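Wifi dies in the back room but only in the evening??

Shireen Sithole
Ok so we pay for 500 and by the router I get close to that on my phone. Walk to the back room and it's 50 on a good day. Fine, I could live with 50. But after 8 pm it falls to 4 and video calls just freeze. Mornings are ok. Router is a Hudeo, came with the plan, sits in the hall closet because thats where the line comes in. Already restarted it a bunch, did a factory reset on Sunday, no change. Landlord won't let me drill so no new cable through the wall. Do I need an extender or is the provider messing with me? Called them and got a 20 minute hold and then "everything looks good on our end."

Palesa Xaba
Get an extender.

Khanyisile Jacobs
Don't buy anything yet. Evening only usually means neighbors. Everybody gets home and starts streaming, all the routers in the building are fighting over the same channels. Log in to the router, find wireless settings, change the channel from auto to 1, 6 or 11 on the 2.4 band. Try each one for a night. Also check which band your phone is on in the back room, I bet it drops to 2.4 the minute you leave the hall.

And take it out of the closet! Even just leaving it on the shelf with the door open helps. What's in the rooms, lots of metal, big mirror, fish tank?

Shireen Sithole
No tank no mirror. Rooms look like so: 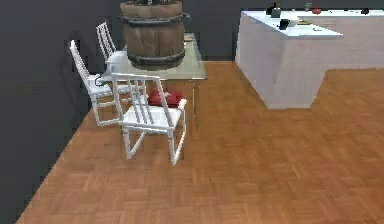
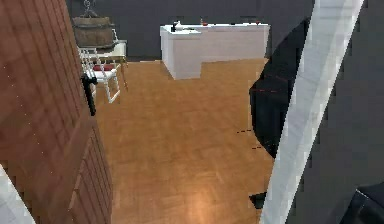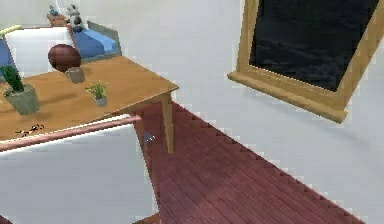

First one has the barrel on the glass table, second is the door, third is the table with the cactus.

Router app is awful btw, took me forever to find the channel thing. On 11 now, will see tonight.

Oleksandra Pylypenko
Agree with Khanyisile mostly. One thing to add, test with a cable before you blame the wifi. Laptop straight into the router at 9 pm, run a speed test. If that's slow too then its the provider and no extender on earth will fix it. Write down the numbers with the times, 3 evenings or so, then call again and read them out. They sent a tech to me after that.

If the cable test is fine: mesh kit, not a cheap extender. Cheap ones cut your speed in half. Put the second unit halfway, where the signal is still good. People always stick it in the dead room and then it has nothing to repeat.

Shireen Sithole
Cable test at 9 was full speed so it's the wifi. Channel 11 got me up to 30 in the back, calls work. Moving the router out of the closet next, need a longer cord.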